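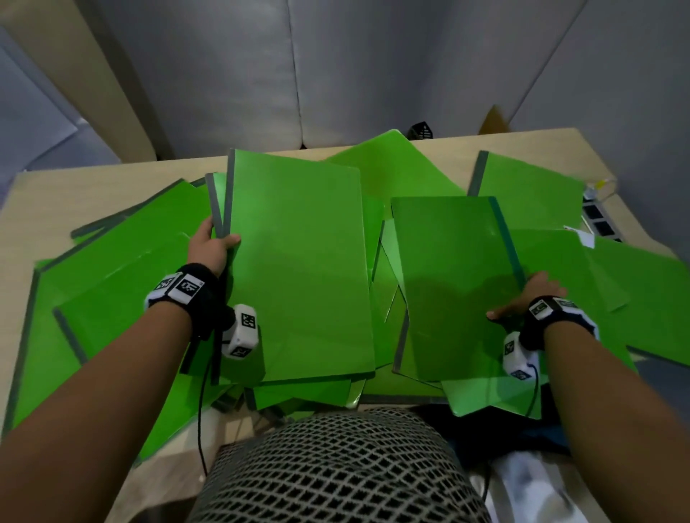 Skarano has added paper handling to its wrist kit service, which records people doing desk jobs by hand so that robot teams can train on the results. The wearer puts a strap with coded marker plates on each wrist, and a small white tracking unit sits beside each hand on a thin cable. The new set of tasks is all office filing. Green plastic folders are a fair test for this sort of thing, as they overlap, bend and slide over one another, and one hand often has to hold a folder while the other deals with its neighbour.

The service comes in two forms. You can hire the kit and do the recording with your own staff, or send Skarano a list of tasks and have its people do the work. Hire costs £690 a week for one pair of wrist units, with the software included. The ready-made filing set, sold under the name Farina, has 600 recordings and can be bought separately.
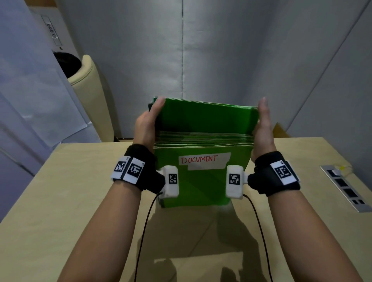
Hanane Salem, who runs the filing work, told us that sorting a heap and squaring up a stack are recorded as separate tasks, so buyers can take one without the other. Of the 600 recordings, 178 deal only with lifting and setting down a full stack. Each comes with the wrist positions and a short written note of the task.

We had a kit on loan for two days. The straps were quick to fit and comfortable enough for a morning's work. The cables were less welcome. They need to be kept clear of the table edge, and Tymofii Semeniuk, who tried the kit for us, ended up taping his to his sleeves. Skarano says a cable-free version is planned for August.

Orders for the hire kit go through Flastinau, which also handles repairs. Please allow almost two weeks for delivery, and return the straps and units in the case they came in.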